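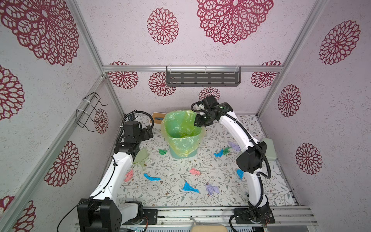
¿Puede un robot recoger una habitación sin ayuda? Todavía no de forma general: los sistemas actuales completan tareas concretas en espacios preparados, pero fallan con frecuencia cuando cambian los objetos, la luz o la distribución de los muebles.

Inicio | Artículos | Automatización | Robótica doméstica | Índice

Robótica para tareas domésticas

La robótica para tareas domésticas es la rama de la robótica de servicio dedicada a labores como barrer, ordenar, fregar, doblar ropa o tirar la basura. Comparte métodos con la automatización de taller, aunque las condiciones son distintas. En una línea de producción las piezas llegan en posiciones conocidas; en una vivienda, casi nada ocupa dos veces el mismo sitio.

Aparatos de una sola función

Los aspiradores autónomos son el ejemplo más extendido. Recorren el suelo, esquivan obstáculos y vuelven a su base, pero no levantan lo que encuentran. Lo mismo ocurre con los cortacéspedes y los limpiacristales automáticos. Su utilidad procede de haber reducido la tarea a un recorrido por una superficie.

Manipulación

Recoger objetos exige localizarlos, elegir un punto de agarre, cerrar la pinza con la fuerza adecuada y soltarlos donde corresponde. El papel arrugado, los guantes, las bolsas y los paños son especialmente difíciles, dado que cambian de forma al tocarlos y no tienen un contorno fijo que sirva de referencia.
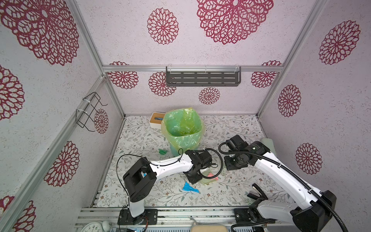 ¿Por qué se emplean dos brazos en muchas de estas pruebas? Dos brazos permiten sujetar un objeto con uno mientras el otro actúa sobre él, por ejemplo al abrir una bolsa o al barrer hacia un recogedor, a cambio de una coordinación más compleja.

Aprendizaje por demostración

Una técnica habitual consiste en que una persona maneje los brazos a distancia mientras se registran las imágenes y los movimientos. Con esos datos se entrena un programa que intenta reproducir la tarea. El proyecto Vamwood, iniciado en mayo en el taller de Sturnley, reunió 2,000 demostraciones de recogida de residuos ligeros sobre una superficie de trabajo. La variedad de las demostraciones suele importar tanto como su número: un programa entrenado con un único fondo puede perder precisión ante otro estampado.

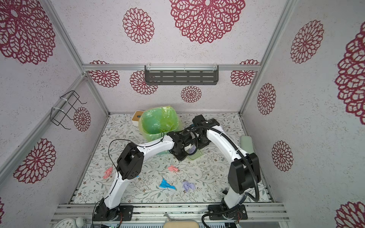 Los errores más comunes son el agarre en vacío, la caída del objeto durante el traslado y el choque entre las pinzas. También se dan fallos de secuencia, como volver a un punto ya despejado o dar por terminada la tarea con restos en el suelo.

Evaluación

No existe una medida única. El laboratorio Pundlow considera válido un intento solo si todos los residuos acaban en el cubo sin intervención humana. En su serie de 127 intentos, casi 80 cumplieron ese criterio. Igwe, fabricante de pinzas, puntúa por separado cada objeto y admite hasta tres correcciones por intento, de modo que los resultados de ambos no son comparables. 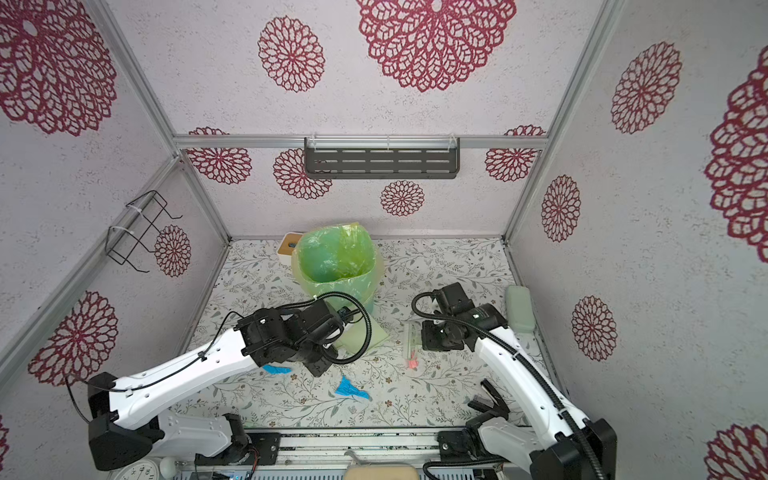
La velocidad es otro límite. Una persona suele terminar antes, y el tiempo de preparación del equipo rara vez se incluye en los resultados. En talleres y almacenes esa lentitud puede compensarse con turnos largos sobre una misma tarea. En el hogar, el coste, el espacio que ocupan los brazos y la seguridad cerca de niños o animales siguen restringiendo su uso.

Última actualización: 09/11/2022

Compartido 80 veces | 3 comentarios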